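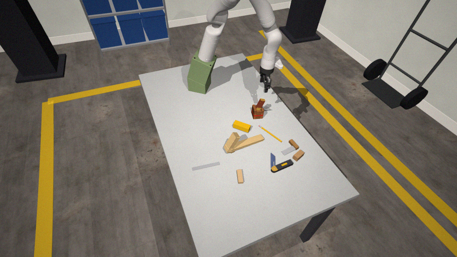

Painted Floors at Home and in Small Workshops: Your Questions

8th June
By Pongsak Onsri
315 shares | 9 comments

I have been answering questions about floor paint at the Suksawat shop in Plandcombe for many years, and most customers ask me the same things. I collected them on this page. Please read also the label on your can, as the products are different from each other.

Which color should I choose for the floor?

Most of our customers take a middle gray. A very dark floor shows dust and a very light floor shows every shoe mark. With gray you can clean one time a week and it still looks decent. If the walls are white, I like a gray which is a little warm.

Do I need to paint the walls too?

No. But paint them first if you plan to do it, and let them dry completely. A quiet wall color goes well with a gray floor and is easy to touch up later. 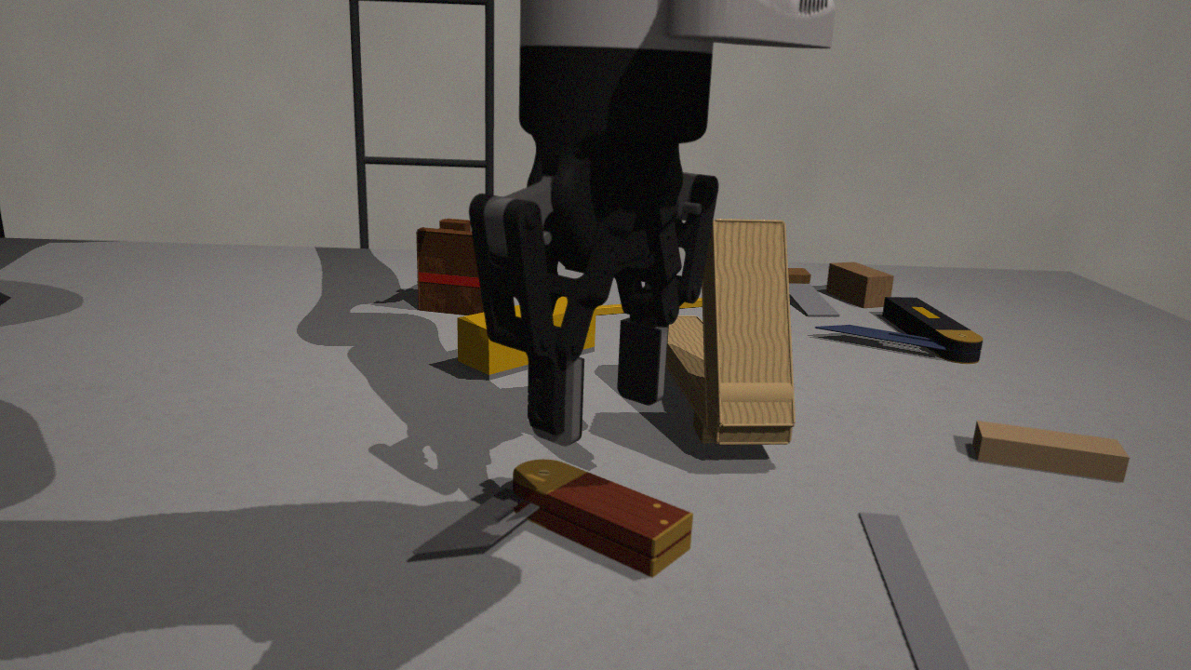
Plain gray floor with a beige-gray wall.

How much paint do I need?

One gallon of Stodow floor paint covers 400 square feet in one coat, if the concrete is smooth. Old concrete drinks more. You will want two coats, so please calculate the area twice. We take back cans that are not opened, with the receipt.

Can I paint over old paint?

Yes, when the old paint is holding well. Press a strip of strong tape on it and pull quickly. If paint comes off with the tape, you must scrape and sand that area before you continue. Wash the floor after sanding and leave it one full day.

My floor is always a bit damp. What can I do?

Tape a square of plastic on the concrete and look under it the next morning. If there are drops, do not paint yet. Find out where the water is coming from. I had one customer in Detness who painted a damp garage three times, and the third time was in July, when he thought the heat would help. It did not help. The problem was the gutter outside.

When can I put the furniture back?

You can walk on it in socks after one day. For chairs and light tables wait three days. For a heavy workbench or a car, wait nine days, and put felt or rubber under the legs. Lift the furniture and do not drag it.

How do I clean it?

Warm water, a soft mop and a small amount of dish soap. Please do not use wax, it becomes slippery and the next coat of paint will not stick to it.

Can you mix an old color again for me?

Usually yes. Bring the lid of the old can or a painted piece of the size of a coin. The Detness counter can mix it also, but there you should call one day before.

3,865 views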